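From: Xinyi Shi
To: gripper-users list
Date: Monday, September 23, 2024
Subject: Re: Mema hand grippers, is the pair worth it?

Harpreet Doucette wrote:
> We have a quote from Astomwood for the Mema set, 2 grippers and 500 spare
> finger pads. Has anyone used it on soft food? Our budget is small.

Dear Harpreet,

We have rented the same set since April, and Jinlong Hao and I use it in a home kitchen. My answers are below.

1. Soft food. The blue pads are good for small round fruit. With cherry tomatoes you must close slowly - the trigger is a little stiff at the start. We have recorded 1,221 picks so far, most of them fruit to plate.

2. Working with both hands. Please practice before you record. When the fruits lie close together on a plastic bag, the two grippers come very near each other, and the bag can move with the fruit.
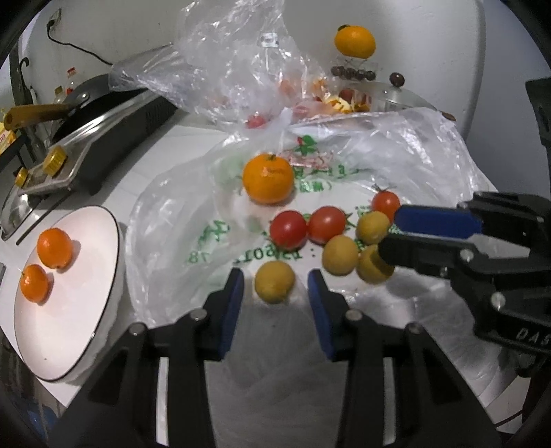 3. Spare pads. I think 500 is too many for a small team. Ask Astomwood if they can sell you fewer. Rongrong Qian got a smaller pack from them, so it is possible.

I can send you our cleaning notes if you want them.

Best regards,
Xinyi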